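Desk Drawers and Tea Break Things — Gallery

Kwadwo Bawa keeps this page for the small storage pieces and everyday items on the gray table at Wumbei. New pictures are added at the bottom of each section. Click a picture for the larger size.

Small cabinets

The two-drawer cabinet is the one people write in about most. The grain is easy to see on the top and the side, and the black bar pulls are a good size for a whole hand. 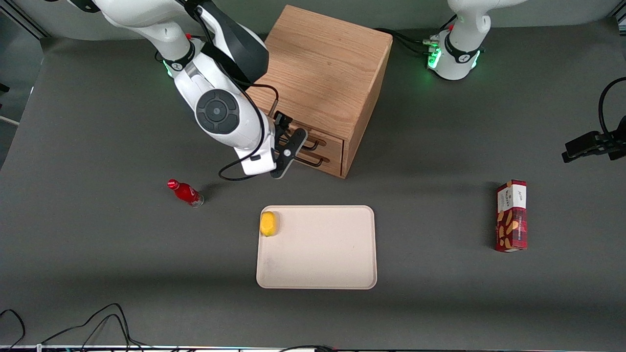 Light-brown cabinet, two drawers, black metal pulls.

We use ours for tea bags, stamps and spare keys. It has had one coat of Skastine wax — no stain. A taller version with 3 drawers is planned for November.

Packets and boxes

Vanilla shortbread in a red tartan box, with a white sticker label around the lower part. The slim shape takes up very little room on a shelf, and the dark band with the name is easy to find when the box is stored on its side. 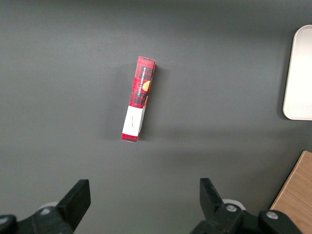

Using these pictures

Small copies may be used on club pages and in newsletters with a credit to Kwadwo Bawa. For prints, write to the Wumbei desk and give the section name.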